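The January Wipe-Down: A Small Gallery

Home | Galleries | Cleaning & Upkeep | Contact

Posted Tuesday, January 12, 2021

I have a soft spot for the dull end of housekeeping. Everybody wants to see the big reveal, the new paint and the throw pillows, and I get it, I click on those too! But what keeps a shared space pleasant is somebody going over the cabinet doors with a cloth. So this gallery is all cloths and cabinets and the odd sink, and if that sounds like your idea of a good time, welcome, pull up a chair.

A little background for anyone new. I started these upkeep galleries in October, after a long back-and-forth with Ruairí Quinlan over whether glossy wood should ever see water. (He says never. I say a barely damp cloth and then a dry one, and I've been saying it for six years.) We never settled it, but I got so many emails from readers with opinions that I figured the subject deserved its own corner of the site. The last gallery, on the Clallard kitchen shelves, pulled in 108 comments, and a surprising number of them were about shelf liner.

For this one I wanted a cabinet with some shine to it, plus the counter area, because counters are where all my good intentions go to die. Click through at your own pace. 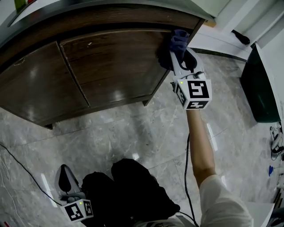

Dark blue cloth, glossy brown doors. I like to start up in a top corner and work my way down. 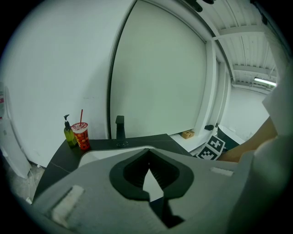

The sink corner, with the tall black faucet and the green pump bottle. Somebody's drink with the red straw is keeping it company at the end of the counter.

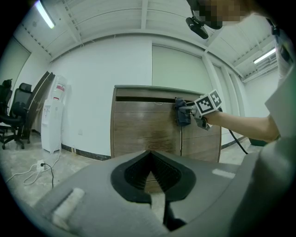

A wooden cabinet with the top drawer open just a crack. The water dispenser is over on the left, with dark boards leaning behind it.

Now, a few things I've learned about wood fronts, mostly by getting them wrong first.

Shiny finishes show everything. You can wipe a door, step back feeling proud, and then the overhead light catches it and there are your swirls, plain as day. I go with the grain, long strokes, and I fold the cloth into quarters so I always have a clean side to flip to. When all the sides are used up, that cloth is done and goes in the wash. I used to push my luck and try to squeeze one more door out of it (you can guess how the door looked).

Colored cloths need a run through the wash by themselves before they go anywhere near anything pale. I found that out on a cream bookcase and I'd still like not to talk about it.

Drawers are worth opening while you're down there. The top lip of a drawer front collects a line of gray fuzz that you'd never notice until the day you're looking for tape and it's staring at you. Pull it out an inch, run the cloth along, push it back. Same goes for handles, especially the back side, where your fingers go!

And legs. I forget the legs every single time. If a cabinet stands up off the floor, get low and wipe them before you mop, or you'll be chasing dust bunnies across a clean floor like I was last week.

As for the counter, my rule at home is that one bottle of soap gets to live there and everything else has to earn its spot. Black faucets are lovely and a total pain, by the way. They show water spots if you so much as look at them, so I keep a dry cloth nearby and give ours a quick buff at night. Ruairí uses an old T-shirt for his and swears it beats anything from the store. I hate to admit it, but I tried it and he may be onto something.

A couple of you asked what I use on the doors themselves. Plain water and a drop of dish soap, well wrung out, for most jobs. I don't polish much anymore. It builds up, it gets sticky, and then you have a different chore.

Next up is the Narelus hallway, which has more coat hooks than coats and a bench I've been itching to get at. If you've got a favorite cloth, a stubborn drawer, or strong feelings about water on wood, the comments are open and I read all of them, usually with a cup of tea and my feet up.

Previous gallery: Clallard Kitchen Shelves
Next gallery: Narelus Hallway (coming soon)

Filed under: cabinets, counters, wood care
3,569 views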